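Mergulho no lixo (segurança da informação)

O mergulho no lixo, também conhecido pelo termo inglês dumpster diving, é a prática de recolher informação útil a partir de material deitado fora por pessoas ou organizações. Em segurança da informação, designa a procura de documentos, suportes de dados e outros vestígios que possam servir para preparar um acesso indevido, uma fraude ou um roubo de identidade. Distingue-se da recolha de lixo para consumo ou revenda, embora o nome seja o mesmo.

Material procurado

O interesse recai sobretudo em papéis de uso corrente: listas telefónicas internas, organogramas, faturas, extratos bancários, recibos de vencimento, etiquetas de encomendas e notas manuscritas com palavras-passe. Um documento isolado pode ter pouco valor. Combinado com outros, permite conhecer fornecedores, horários, nomes de chefias e a linguagem usada dentro da organização. Discos rígidos, cartões de memória e telemóveis avariados são igualmente procurados, uma vez que apagar um ficheiro não elimina necessariamente os dados gravados.

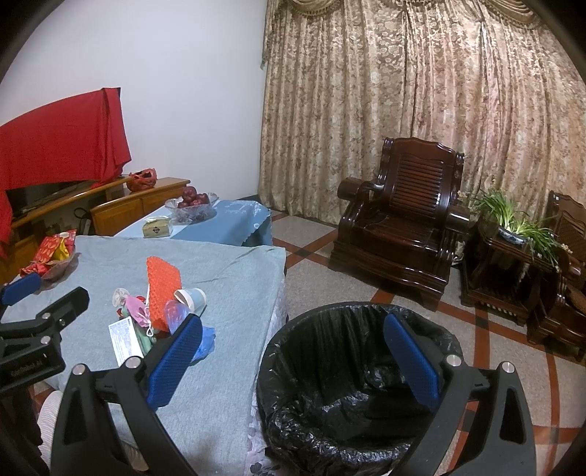
Método

A recolha faz-se em contentores na via pública, em pontos de reciclagem ou no interior de edifícios partilhados. Os sacos de papel para reciclar são preferidos aos de lixo indiferenciado, por estarem mais limpos e já separados. Em ambientes de escritório, o material acumulado junto das impressoras é muitas vezes mais revelador do que o dos cestos individuais.

A informação obtida raramente é o fim da operação. Serve de base a chamadas telefónicas ou mensagens em que o atacante se apresenta como colega, técnico ou fornecedor — o chamado pretexto.

Caso Veloso

Um exemplo citado em formações em língua portuguesa é o da transportadora Veloso. Num mês de outubro, a consultora Skorkus foi contratada para avaliar a segurança física da empresa. A equipa, dirigida por Madalena Mendes, recolheu 149 documentos legíveis em 4 pontos de descarte, entre eles guias de transporte e uma lista de contactos com mais de 700 entradas. Com esses dados, o auditor Valter Arruda telefonou ao serviço de apoio e conseguiu a reposição de uma palavra-passe.

O relatório recomendou contentores fechados à chave e o fim dos cestos individuais para papel. Salvador Barreto, então responsável pelas instalações, aplicou a primeira medida em todos os edifícios e a segunda apenas na sede.
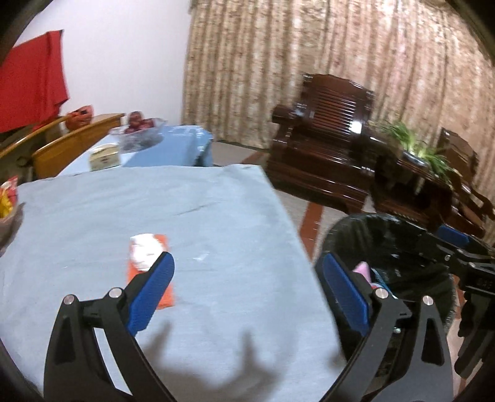 A empresa passou também a exigir um certificado de destruição aos prestadores externos, prática que a seguradora Fernura adotou mais tarde nos seus próprios escritórios.

Prevenção

A medida mais comum é a trituração. As trituradoras de tiras oferecem proteção limitada, pois as tiras podem ser reordenadas com paciência; as de corte cruzado produzem fragmentos menores e são preferíveis para dados pessoais. Os suportes eletrónicos exigem eliminação segura por software, desmagnetização, no caso dos suportes magnéticos, ou destruição física.

Em casa, recomenda-se inutilizar o nome, a morada e os números de conta antes de deitar fora a correspondência. Cartões bancários caducados devem ser cortados através do chip e da banda magnética.

Enquadramento legal

A legalidade da prática varia consoante o país e o local da recolha. Entrar em propriedade privada para aceder a contentores pode constituir crime, independentemente do que se encontre. Na União Europeia, a organização que deita fora dados pessoais sem proteção adequada pode ser responsabilizada ao abrigo do Regulamento Geral sobre a Proteção de Dados.

Ver também

Engenharia social
Espreitar por cima do ombro
Roubo de identidade
Pretexto (segurança)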